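Skotuvham Shared Workshop / Tracker / Arm bench
Ticket 119: Gripper stalls when entering gap between upright items on shelf

Status: Open
Priority: Normal
Reported by: Daiane Bittencourt
Assigned to: Jairo Paucar
Component: gripper, wrist, shelf routine
Opened: Sat 13 January

Summary

Arm is the Trodomov kit build, wrist camera on the Bresow bracket, Pawlak driver board on the gripper axis. Task is to pull one item out of a packed row. The finger goes in between two neighbors, hooks behind, pulls. On loose rows the routine finishes. On tight rows the gripper axis reports overcurrent on entry and the routine aborts with the finger still in the gap. Retract then has to be done by hand from the jog panel.

Steps to reproduce

Home all axes.
Load shelf_pick, profile "narrow".
Fill the row until the items stand without a bookend.
Run from approach pose.
Abort occurs between "insert" and "hook".

Expected: finger reaches insert depth, hook move starts.
Seen: current on gripper axis climbs during insert, driver trips, E-19 in log.

Log extract

[approach] pose reached
[approach] camera ok
[insert] start, speed 5 mm/s
[insert] gripper current 300 mA
[insert] gripper current rising
[insert] E-19 overcurrent, axis 6
[abort] motion stopped
[abort] retract not attempted, axis 6 disabled

Comment, Jairo Paucar

E-19 on the Pawlak board is the soft limit, not the hardware trip. The soft limit was set in October when we still had the printed fingers, and those flexed before the motor noticed. The current fingers don't flex. Please post the parameter dump for axis 6 before changing anything.

Comment, Daiane Bittencourt

Dump is in the bench folder. Soft limit is unchanged from the October value. Hold current is also unchanged. Insert speed was lowered by me last week, no effect on the fault.

Comment, Anselmo Mosquera

Could be the wrist. When I rebuilt it I used the short screws on the camera bracket and there was play in roll. If roll is off, the finger goes in on a slant and one side of the tip drags the whole way down. Check with a square against the finger flat at the approach pose.

Comment, Daiane Bittencourt

Checked with the square. Roll is off slightly. Loosened the bracket, reseated, swapped in the long screws, tightened, repeated the homing. Finger flat now agrees with the square at approach. Ran the same row again. E-19 again, slightly later in the insert move.

Comment, Azra Ionescu

Two things to separate here. The first is friction on the finger, which loads the arm joints and should show up as following error on axes 2 and 3. The second is load on the gripper axis itself, which only happens if something tries to open or close the finger. Straight friction along the finger should not do that. A sideways squeeze will. Is the gripper being commanded to a fixed opening during insert?

Comment, Jairo Paucar

Yes. It holds position at the "narrow" opening. So if a neighbor pushes the finger sideways, the axis fights back to hold its setpoint and the current goes up. That fits the log. Following error on 2 and 3 is flat in the trace I have.

Comment, Daiane Bittencourt

Wrist view attached, finger in the gap. The page block to the left of it is curved and bows to the right in the middle, toward the finger. The tan surface on the other side curves slightly too.

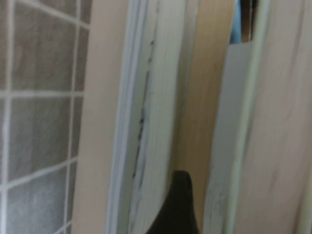 Wrist camera, fingertip between the white page block and the tan surface.

Comment, Jairo Paucar

Thanks. The gap target is computed from the top edges of the row and projected straight down. With a bowed block the straight line is wrong over part of the height. The finger is being held on a line that the paper wants to occupy.

Note for whoever takes the vision side: there is a thin dark line running down in the page block, broken in places. The gap finder looks for dark vertical lines. I'd like to know if it ever picks that one. Not this ticket, but please open another.

Comment, Alcides Valderrama

Opened as a separate ticket under vision. I have saved that view as a test input.

For the current problem, do not raise the soft limit. The gear on axis 6 has been replaced once already. Switch the gripper axis to low-stiffness hold during insert and go back to position hold before the hook move. The Pawlak board accepts the change on the fly if it is sent between motion blocks. If it is sent inside a block it is ignored without a warning.

Comment, Daiane Bittencourt

Added the mode change to shelf_pick after the approach block. First attempt had it inside the insert block and it was ignored as described. Moved it. Ran the tight row: insert completes, no E-19. The hook move starts but the finger sits off its setpoint when position hold comes back, and the axis jumps. The jump is audible and the row shifts.

Comment, Azra Ionescu

Read the actual position at the end of insert and use it as the new setpoint before going back to position hold. Then ramp to the hook opening from there.

Comment, Daiane Bittencourt

Done. No jump on the runs this evening. Not yet tested with stiff covers on both sides of the gap.

Open items

1. Retract after E-19. Routine should back out along the insert path with axis 6 in low-stiffness hold, not stop in the gap. Jairo.
2. Short screws to be removed from the bracket drawer or labeled. Anselmo.
3. Repeat on a row with stiff covers only, log axis 6 current for each insert. Daiane.
4. Update the "narrow" profile in the shared config. The copy on the bench laptop is ahead of it at the moment, do not sync from shared until this is marked done. Daiane.

Ticket stays open until item 1 is merged.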